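Old tower as a home file server, or just buy the box?

pebblecreek_dan
So I've got a desktop from my old job sitting in the closet and 1,404 family photos spread over two laptops and a phone. My sister says get one of those little two-drive boxes and be done with it. I'd like to use what I've got. Anybody here running an old tower as a server day to day? Is it worth the trouble?

mossyoak
Been doing it for 5 years. Mine lives in the basement next to the water heater, two drives mirrored, and I forget it exists until the power blinks. The setup took me a Tuesday evening and most of a pizza. If you've ever swapped a drive you'll be fine.
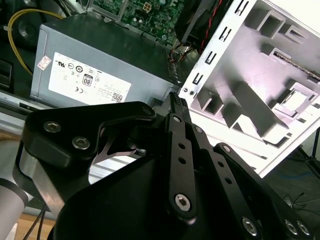
One thing I'd do over is the power supply. I kept the original for way too long and it got whiny -- I'd wake up thinking there was a mosquito in the vents. Put in a decent one from the start and clean the fans while you're in there!

Clerberg
Gonna disagree with mossyoak. Old towers eat electricity. I put a meter on mine and it was pulling more than my fridge, so I gave it to my nephew and bought a small box used. Quiet, tiny, my wife stopped asking what the humming was.

mossyoak
More than your fridge? What did you have in there, a graphics card? Pull that out and let the drives sleep and it's a different story.

Clerberg
OK yes, there was a graphics card. Still wouldn't go back.

Tainá Miranda
Can I be the boring one? Neither of these is a backup. I had mirrored drives and deleted a whole folder of my mom's recipes, and the mirror very politely deleted them too. I keep a third copy on a plain external drive at my brother's place in Bendton and swap it every 3 months or so (ok, when I remember).

pebblecreek_dan
Ouch, sorry about the recipes. Did you get any back?

Tainá Miranda
4 of them, from old emails. The flan is gone for good.

pebblecreek_dan
Alright, I'm going to try the tower with no graphics card and a new power supply, plus an external that stays at my sister's. She's going to be unbearable if it dies. Mossyoak, what are you running for software?

mossyoak
Plain Linux and a shared folder. I'll dig out my notes after work and post them in here tonight.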